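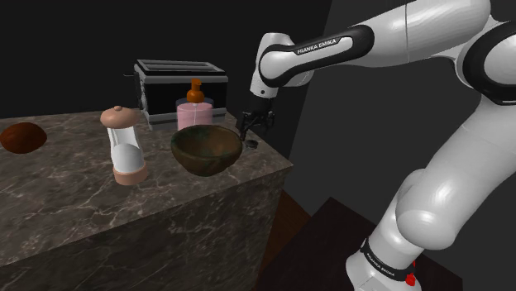
Fri 13 January

Read the last two chapters of the Crichton book on the bus this morning, so that is finished at last. It took me since October, mostly because I kept going back to the section on pretend play with children under three. Marilou Lumanlan lent it to me and I owe her the copy back, with a coffee stain on the contents page that I will have to own up to.

The part I wanted for the parents' evening is the chapter on adults joining in. Crichton says most of us join too fast and too loud. We name the game, hand out the parts and then wonder why the child has wandered off. I wrote down one line of advice, to sit on the floor and copy what the child does before saying anything. I tried it at the center today with the Tuesday group's leftover blocks. One of the three-year-olds was lining up blocks along the edge of the rug and I lined up mine next to his. He moved two of mine, looked at me, and carried on. We did that for most of the half hour before snack. He said one sentence the whole time, which was "that one's asleep."

Yusri was watching and thought I should have asked him what was asleep. Maybe. I think he would have stopped. We talked it over while we did the cups and didn't agree.

Staff meeting at four. Annelies De Bruijn wants to change how we rotate the toys. At present everything comes out, and by Thursday it is all in one heap under the window. Her plan is 5 shelves open at a time and the rest put away for two weeks. Innes is against it because the older ones ask for the train track by name and will not take "week after next" for an answer. I said leave the trains and the dolls out all the time and rotate the rest. That was more or less what we settled on. We start on Monday, and Annelies is making the labels.

The book order came up too. We have 872 dollars left in the materials budget and Donnie Kinnear wants 200 of it for copies of the Crichton to give out to parents. I like the book but I don't think many of our parents have time for it. It runs long, and the chapter on brain development is hard going even for me. I offered to write a two-page handout instead. Donnie said yes before I had finished talking, so now I have a handout to write.

Notes for it, before I forget:
Get down on the floor.
Copy first, talk later.
Let the same game go on as many days as it wants to.
Boxes and pans are fine. Nothing needs buying.
Something about screens, short, no scolding.

The screens part I am unsure about. Crichton gives it a whole chapter and ends up saying it depends what is on and who is sitting there too. I believe that, but it does not fit in a line.

Home by 7. Soup and the end of the bread. Called my sister, who says her youngest has fed the same plastic horse every night this week and it has to be done before anyone else can eat. I asked if I could put that in the handout — she said only if I leave out the name of the horse.

Return book to Marilou on Monday. Buy her a new one if she minds the stain.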